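search this site Go Advanced search All vacancies

Call for participants: people who will try a two-arm robot kit and say what they think

Published September 20, 2021

Randine is a small company which prepares reviews of robot kits for workshops, schools and small factories. We do not build robots and we do not sell them. A maker or a dealer sends us the kit, we use it for some weeks with ordinary people, and then we write a report which the buyers can read before they spend their money.

For the next review we are looking for eight participants. The kit is called Prieto. It is offered by the dealer Maderar as a complete package: two arms, two grippers, the hand controls and the software for recording the movements. Maderar lends us the kit but has no right to change our text.

What the work looks like

You will guide the arms through simple handling jobs and after each job you will fill in a form. Some jobs are with hard objects, some are with soft ones. The soft materials are the more difficult part of the review, and we want to spend more than half of the sessions on them. A gripper can behave well with a box and very badly with a piece of rope or cloth, and the brochure does not say much about this.
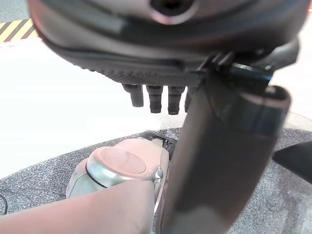 Prieto review: the hand above a rounded pink object on the grey mat.

Every participant works in a pair. One person guides the arms, the other person writes the notes and may stop the session at any moment. After the break you change places. We ask you to write what you feel in plain words, for example "the left wrist is slow to follow me" or "I could not see the tip of the finger". You do not need to know the technical terms, and please do not look for them on the internet before you write.

The small objects take patience. You work close to the floor mat, the fingers hide a part of the view and you must learn to use the camera at the wrist. Most people from our first group needed two sessions before they were comfortable with it.
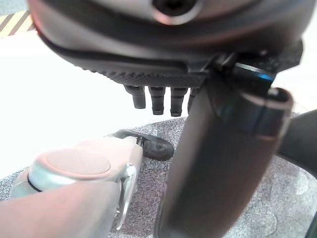 Who can apply

- You are 18 or older and you can come to our hall at Greseo.
- You can stand for most of a session, with pauses. If you need to sit, write it to us and we will arrange the place.
- You can read and write English on an everyday level. Mistakes are no problem for us.
- You have not worked for Maderar or for another seller of robot arms.
- Experience with robots is not necessary. We would like to have in the group some persons who work with their hands, such as tailors, upholsterers, packers, gardeners or cooks.

What we offer

One session takes 90 minutes. The payment for the full series is 300 euros, paid by bank transfer after your last form is received. If you must leave the series earlier, we pay you for the sessions you have done. Your name will be in the report only if you wish it.

Before the first session Emiliano Moya gives a safety introduction, and it is obligatory also for people who have worked with machines before. He shows the stop button, the places where you may stand while the arms are moving, and how to enter the working area together with your partner. Please come with closed shoes and without long scarves or loose sleeves.

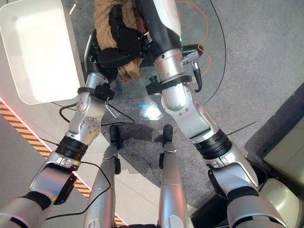 Both arms seen from above, a tan fibrous bundle in the left gripper.

How to apply

Send us a short letter, one page at most. Tell us what work you do or did, which hours are good for you, and one task from your own work which you would like to give to a robot arm. A CV is not needed. Please write "Prieto participants" in the subject line and address the letter to Delwyn Tomoana, who makes the timetable and answers the questions about payment.

We answer every letter, also when the group is already full. The sessions will finish in December and the participants will receive the report before it goes to the public.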